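Geum Walking Notes — Read Me First

Hello, and thank you for downloading the Geum notes! They are a collection of short write-ups about footpaths, viewpoints and overnight stops in the hills between Wostgate and Soscombe, put together by a few of us who kept meeting on the same trails and finally decided to share what we had scribbled down.

What you get

There are 193 entries in two files, paths.csv and stops.csv. Each entry has a place name, a starting point, a walking time in minutes and a free-text note (some of these ramble on a bit, and I'm afraid the longest are mine). The highest point covered is the cairn above Bendulwood, at 2588 feet.

Walking times

All times are one way, at an easy pace with stops for looking at things. Tomoyo Kuroda walks faster than the rest of us, so her times were lengthened before they went in. The ridge path is listed at 70 minutes in dry weather — please allow more after rain, when the lower stretch gets slippery.

Known gaps

The east side of the valley is thin. Bus stops were last checked in June, and two guesthouses still have no phone number.

Using the notes

Copy them, print them, fold them into your pocket. If you publish them, please credit Awuor Ogola and Gerd Rothe. Corrections are very welcome in corrections.txt.

Last updated 2026-04-27
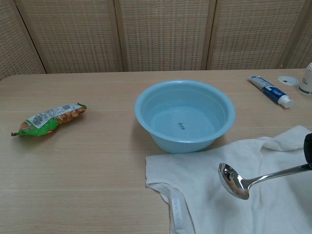 Water in a light blue basin, with a snack package to the left.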